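Sort markers by type, then stop

Most advice on storing markers begins with color. I think this is the wrong first key, and for a shared table it should be dropped altogether.

Color sorting fails at the boundaries. Cyan goes with the blues or the greens depending on who is putting it away, and a marker whose cap has been swapped has two valid destinations. A highlighter and a permanent marker of the same yellow end up together, although they do different jobs and wear out at different rates. 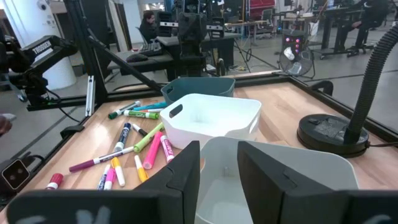 Type has fewer boundary cases. Highlighters in one bin, fine tips in the second, broad tips in the third, and a fourth for anything that needs testing before it goes back into use. A person with a handful of pens can make that decision by looking at the tip and the label, and the decision comes out the same at 8 in the morning as it does at closing time.

The bins themselves matter less than catalogs suggest. Open top, rigid wall, a handle slot at the end. The slot is useful for pulling a bin forward with one hand. Lids slow the return step, and the return step is where every system breaks down.
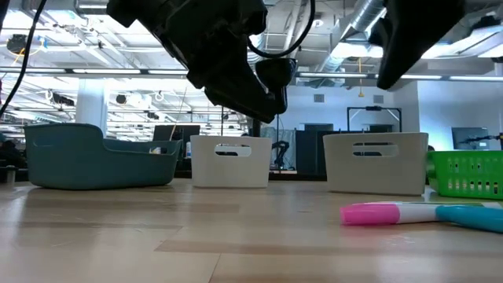
Bin color can carry information, but only if it is fixed and written down. If teal means highlighters, it has to mean highlighters next month as well. Two bins of the same color need labels on the long side, at reading height. I would not subdivide further. Inserts with 80 slots look orderly when new and take longer to fill than anyone at a shared table will accept. 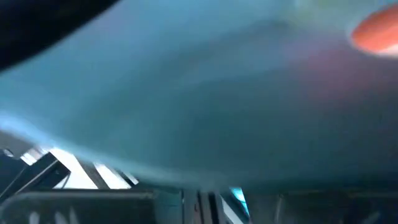

Mimoza Vlachou objects that type sorting only moves the problem: people who draw reach for a color first, and they will dig through a whole bin to find it. For a single illustrator I accept the point. On a shared table, digging through one short bin still costs less than checking three.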